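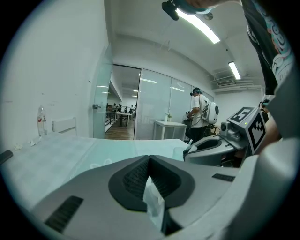
Gathering examples, part 2. Last time: what a demonstration is, how it gets stored. Today: how you collect a lot of them without filling the disk with junk. Main point, write it down, the policy learns what's in the data and that includes your bad habits. Small soft things are the hard case. A crumpled tissue held between the two black pads of the gripper, drooping, no fixed shape, no good edge to grab. A mug you can model. A tissue is different every time you pick it up, so the only way to cover it is many examples with the tissue in many states. Table cleanup is our running task for the rest of the unit (scraps, cups, bottles on a cloth).

Terms, quickly

Episode = one attempt at one task, start to finish. Starts when you press record, ends when the object is let go and the hand is clear.
Observation = what the camera on the tool records, plus how far the jaws are open.
Action = where the tool goes next, and the jaw opening that goes with it. We get this from tracking, you don't type anything.
Label = one plain sentence. "put the tissue in the cup". Not "task 4 again".

Why hand-held

You move a tool through the task yourself. No arm to drive, no joystick lag, and you get to feel the contact a bit. Downside: your wrist can do things the arm can't. Fast flicks, twisting past the joint limits, reaching from underneath. Those episodes look great and are useless on the arm. Gerardo Barredo's set from February had 763 episodes and we threw out a big chunk for exactly this. Move like the arm moves. Slower than feels natural.

Session steps

1. Clean the lens. Yes every time.
2. Calibrate jaw opening: fully open, fully closed, hold each for a breath.
3. Map the room first. One slow sweep, table and walls, before any episodes. Plain white walls are bad for tracking, so keep the table and its clutter in view when you can.
4. Start pose, hold still, record.
5. Do the task once. Don't fix a fumble by starting over inside the same episode.
6. Stop. Say the label. Reset the table.
7. After 16 episodes, stop and watch two of them back.

On 7: everybody skips it. Imelda Calimlim skipped it and lost a whole block to a smeared lens, she'll tell you about it if you ask.

Variety

This is where most of the grade is. If the tissue always starts in the same spot you have taught the arm one spot. Change:
- start position and how crumpled it is
- what else is on the table
- approach side, left or right
- the light, lamps on / off, blinds
- who is holding the tool (heights differ, so camera angles differ)

Change one or two between episodes, not all five at once, otherwise you can't tell later wich one hurt you. Keep a note. Paper is fine.

Two-handed tasks: both tools need to be recording on the same clock. Clap the jaws together twice at the start where both cameras see it. If the clocks drift the pair is unusable, you can't repair it by eye.

Keep, tag or drop

Keep: task done, motion smooth, tracking unbroken.
Tag as recovery: object slipped, you caught it again and finished. Do not delete these!! The arm will slip too and it needs to have seen somebody get out of it.
Drop: tracking jumped, hand over lens, wrong label, task abandoned.

Usus does the first pass (flags tracking jumps and very short episodes). It does not know if the task got done. You have to look.

How many

Class set target is 3,000 episodes, 22 people, work it out. Quality bar in the Moodley reading, section on filtering, skim the math. Short version: a smaller clean set beat the big dirty one on their folding task. I would not lean on it too hard for ours, their objects were all the same cloth.

For next time

- Each pair uploads one block of 16 to the Hitby folder, with the note sheet.
- Half a page: pick one dropped episode, say what went wrong and how you'd see it sooner.
- Sign up for tool time with Catriona Hepburn, slots go fast. Charge the tool when you bring it back.

Question from last time re: people walking through the background. Fine, leave it in, the arm will have people behind it too. Faces get blurred before anythign leaves the lab machine, so don't copy raw files to your laptop.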